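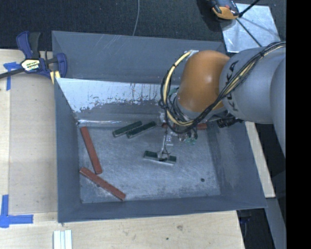 Research > Working Papers > Trade and Investment

4. What the Mevar–Irkinen investment treaty changed for smaller firms

It helps to remember how long the two governments had been talking before anything was signed. The treaty removed the joint-venture rule for most foreign buyers (mining and broadcasting stayed closed), and it promised that any review of a purchase would be finished by the December after filing. We were curious, and I think many of our readers were too, whether that promise reached the smaller companies it was sold to.

To find out, we wrote to 323 firms in Mevar with money invested across the border, and 205 of them were kind enough to send back a full set of answers. Most have modest payrolls, though the largest employs up to 2,000 people. Figure 3 plots their approval times against the size of the investment.

Figure 3. Approval time by size of investment, Mevar firms investing in Irkinen. Source: authors' survey.

The pattern is gentler than we had hoped for. Larger investors did see quicker answers, and they told us so quite cheerfully, but firms below the reporting threshold still had to go through the old licensing office, whose forms the treaty left alone. The Grurkadance protocol, added late in the talks, was meant to fix this with a single filing window. So far it covers services only, and several manufacturers wrote long, patient notes in the margins asking when their turn would come. We take up those notes in Section 5, together with the dispute panel.

This site uses cookies to remember your settings. Accept | Manage

Comments (2)

tradewatcher: Lovely to see small firms get a section of their own. Did you ask about tax treatment too?

Van der Merwe: We filed through the old office last year and your account matches ours. Will the survey be repeated once the protocol covers goods?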